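Jornada de puertas abiertas en Clomorero: manipulación automatizada
Jueves - Redacción: Abdelghani El Fassi
Imprimir | Enviar por correo electrónico

El centro Clomorero presentó a las empresas asistentes su programa Zerden, dedicado al manejo de consumibles de soldadura. La sesión reunió a 42 visitantes.

Brazo articulado y cajas de electrodos E6013 en el entorno simulado.
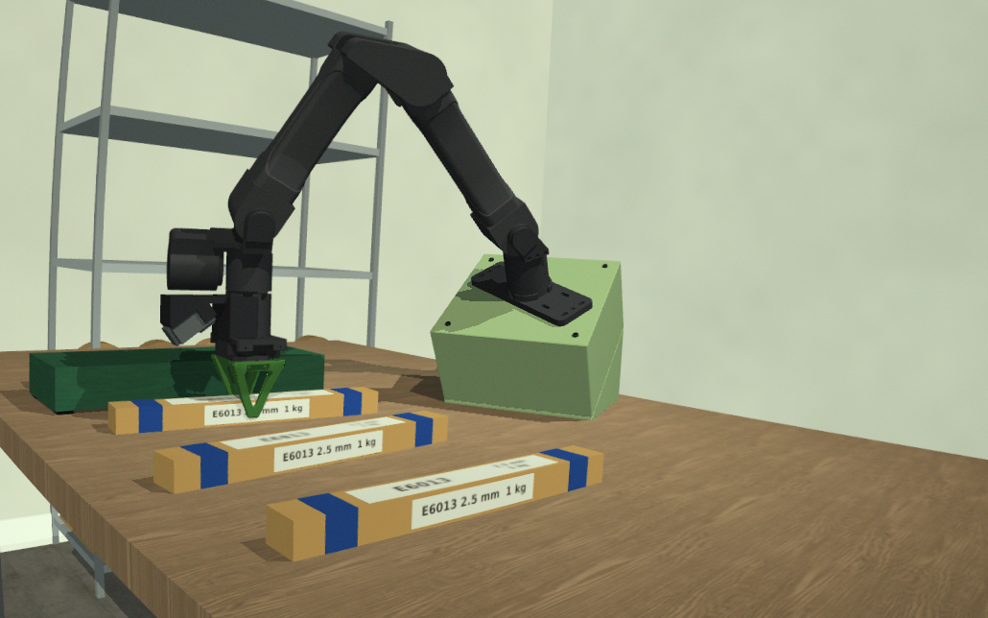
¿A quién se dirige el programa?
A talleres y almacenes de tamaño medio.

Pinza verde a ambos lados de una caja - vista en gran angular.
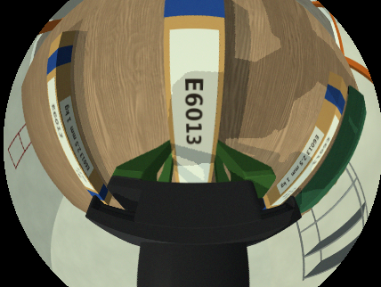
Próximas visitas
Grupos de cuatro personas, previa solicitud.

Contacto: Secretaría de Clomorero | © Clomorero | Volver arriba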